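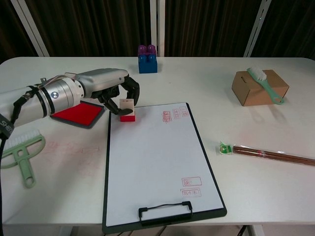
Eluned Lewis had kept the parish library in Prorkidcombe for so long that the children believed she had been built with it, somewhere between the porch and the large-print shelves. She didn't mind this. She had once believed the same of the butcher.

On the Thursday it all came out, she was having her tea in the back office when Osian Cadwaladr came in from the rain with a book under his coat. He was a big, shy man who farmed up past Rowlands, and he put it down on her desk the way you might put down a hen you had accidentally sat on.

"It was my mother's," he said. "Well, it was yours. She never brought it back."

It was a book of sea stories with a blue cover gone soft at the corners, and Eluned opened it to the slip at the front, where the last date was a November when she still had brown hair and a bicycle. She remembered Mrs Cadwaladr very well, as it happened – a quick, laughing woman who talked all through the quiet hour and always asked for something with a ship in it, though she had never, so far as anyone knew, been further than the market.

"I worked out the fine," said Osian, going pink. "Only I got to 300 pounds and had to have a sit down."

"Oh, my dear," said Eluned, and fetched the other cup.

They drank their tea and he told her how his mother used to read the storm chapter aloud at lambing time, doing all the voices, the captain's especially, and how he had found the book under her sewing with a bus ticket in it at page 103. She had been on her way through it again. He wondered, if it wasn't a trouble, whether he might borrow it a bit longer, to see how she would have got on.

Eluned found him a card, and wrote his name on it in her best hand, and told him three weeks – but that she had been known to be flexible.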